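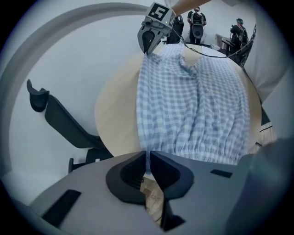
Data / Words / Cloth and Clothing

Penari: what people call checked cloth

README for the third release, last edited 8/16/19

Penari is a word collection. It gathers the names people use for cloth with squares or crossing lines on it: gingham, plaid, check, tattersall, buffalo, windowpane, madras, and a whole drawer full of others that never made it onto a store tag. Each row is one name, used by one person or one printed source, for one piece of cloth. If you like words, or shirts, or arguments with your relatives about what a tablecloth is called, welcome – you will have a good time in these files.

I started the list because my aunt and I could not agree on "plaid." She used it for every pattern with lines going two ways. I had picked up somewhere that gingham was its own thing and I said so, probably too loudly. We asked the rest of the family and got four more answers, and I wrote them on the back of a seed catalog. That catalog is row one, and yes, I still have it!

What's in it

The main table has 788 rows and 291 distinct names. Spelling variants are kept as separate names in the "as_given" column and pulled together in "grouped," so you can work with either. Spoken answers make up 258 of the rows. The others come from mail-order pages, sewing pattern envelopes, letters, recipe cards (people describe their aprons on recipe cards more than you'd expect) and handwritten labels on fabric bundles.

The files:

penari_main.csv – the full table
penari_groups.csv – how the names were pulled together, with a short note for every grouping
penari_quotes.txt – longer bits of talk and writing, numbered to match the main table
swatches/ – small scans of cloth, where the owner let us keep one
CHANGES.txt – what moved between releases

The columns in the main table:

id: a plain number, never reused, even when a row is withdrawn
as_given: the name exactly as said or written, capitals and all
grouped: the name we filed it under
source_kind: spoken, printed or handwritten
place: as broad or narrow as the person wanted it
decade: when the person used the word, which can be long after they learned it
object: shirt, curtain, tablecloth, apron, school dress, quilt piece, dog bed and so on
colors: in the person's own words
sure: yes, or no if we had doubts
note: anything else

A row looks like this when you open it in a spreadsheet:

as_given: picnic cloth
grouped: gingham
source_kind: spoken
object: shirt
colors: red and white
sure: yes
note: used for the pattern anywhere, including on clothes. "He came to the wedding in a picnic cloth shirt."

How we decide what is gingham

This is the question I get most, so it has its own section. For grouping, we call a cloth gingham when it has even squares made from white and one color, with a middle shade where the colored stripes cross the white ones. The colored yarn runs in both directions. Where color meets color you get the full dark square, where white meets white you get a white one, and where they cross you get the in-between. Once you know that, you'll see it in every diner curtain for the rest of your life, and I think it's lovely that such a simple weave does all the work. 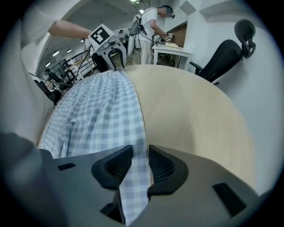 Blue-and-white gingham, the pattern most people name first.

Printed check is harder. Some cloth has the squares printed on one side, and the back is pale. A weaver would object to calling it gingham. Most people who wear it would not blink. We follow the wearer for "as_given" and "grouped," and put "printed" in the note if the source mentions it.

A few other grouping calls you should know about:

Plaid and tartan are separate groups. A lot of American speakers use plaid for everything and tartan only for kilts, and joining the two would have wiped out one of the nicest splits in the whole table.

Buffalo check gets its own group. It is usually big, usually two colors, and usually on a jacket or blanket, and the people who use the name are very firm about it. Some of them would like the group limited to red and black. We left it open to other colors.

Windowpane covers thin lines with wide spaces. "Graph paper," "math paper" and "notebook shirt" are filed here too. The person who gave us "math paper" was describing her husband's work shirts and I have called mine that ever since.

Tattersall and windowpane overlap. We went by the number of line colors: one is windowpane, two or more is tattersall. Readers with tailoring experience may wince a little, and they're welcome to regroup.

Madras stayed with the cloth people told us about, which was mostly summer shirts with soft, uneven squares. If somebody used madras for a winter blanket, it went in exactly as given and was marked unsure.

How the words were collected

Spoken answers came from sitting down with people and a stack of cloth. We never said a pattern name first. The person picked up a piece, and the question was "what would you call this if you were asking me to hand it to you?" That wording took a while to find. Our early version was "what is this pattern called," and people froze up and tried to give the right answer. Asking them to imagine needing it handed over worked far better, and we got names like "the jelly jar one" and "Grandpa squares."

Nii Ayaaba recorded most of the spoken rows and typed up every quote. The Grisgate rows are his from start to finish, and they are the richest part of the release. In Grisgate nearly every older speaker has a special word for small blue check, and they don't agree on which word it is. "Milk check," "school blue" and "Monday cloth" all come from one short street.

Printed rows were read by eye and typed by hand. We tried running the catalog pages through text software, but patterned backgrounds made a mess of it, and typing was more fun anyway.
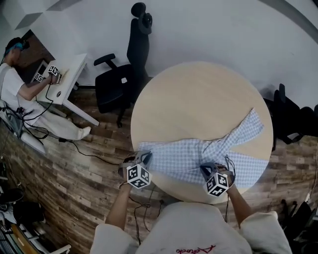

Vaughan Rakena wrote in after the second release to say that "check" had been treated as the dull leftover group and deserved better. In Tawhiri, the letter went on, a check shirt is a very particular thing: small squares, long sleeves, worn buttoned to the neck, and calling it plaid would get you a blank look. Could the group be split by size of square?

It could, and it has been! The old "check" group is now "check, small," "check, large" and "check, size not given." I went back through every row to do it and changed my mind on plenty of them. The Tawhiri rows turned out to hold up best, probably thanks to the care people there took in telling us what they meant. Regrouped rows are listed in CHANGES.txt with their old labels, so earlier work can still be matched up.

Things to watch out for

There are 53 rows marked "no" in the sure column. Mostly the trouble is a printed name with no picture beside it, or a handwritten word that could be read two ways. "Gingerham" might be a slip of the pen or it might be a family joke. I left it in. Please filter on this column before you draw a map or make any claim about who says what.

The places are lopsided. We went where we knew people, and Grisgate and Tawhiri have far more rows than anywhere else. The table can show that a word was used in a place. It can't show that a word was missing from one.

Colors are in people's own words and don't line up with any chart. "Blue" covers everything from nearly gray to navy. Please don't turn them into color codes and publish the result as if we'd measured something.

Older speakers gave us most of the handwritten sources. Younger speakers used store names more often, and you'll see "flannel" for any big plaid, even on cotton curtains. I love this one. Flannel has slid over from the feel of the cloth to the look of it, and the quotes file has people catching themselves halfway through the sentence.

Good uses

Teachers have used the table for lessons on how names spread in families. It's small enough to open on an old laptop and odd enough to keep a class awake. It would also suit anyone writing dialogue, labeling a quilt collection, or sorting old pattern envelopes for a library. If you make a map from it, send it over, I'd be thrilled to see it.

It is a poor fit for identifying cloth. The names tell you what people say, and two neighbors may have different words for the same curtain.

Swatches

The scans are named by row id. Most rows have none. Cloth was scanned flat next to a ruler, and sometimes an ironing crease shows up as a pale line across the squares – that's not part of the weave. Owners could ask for their swatch to be left out and still have their word kept.

Permissions

You may copy, change and share the table for any purpose, with credit to Penari. The quotes file has one extra condition: keep each quote whole. Several people asked that their words not be trimmed into something they didn't say, and we promised.

Anyone in the table can have a row withdrawn by writing to us with the id. The number then stays empty for good.

Sending us a word

Copy blank_row.txt, fill in what you can, and leave the rest empty. Tell us the object if you remember it. A word with a story about a particular apron is worth a great deal more to us than a word alone, so go long in the note!

Sellotance hosts the files and keeps the old releases up, so links in papers should go on working. The next release is planned for January. It will have a new group for checks on dish towels, where people seem to keep a separate set of names altogether, and I already have a shoebox of cards waiting to be typed.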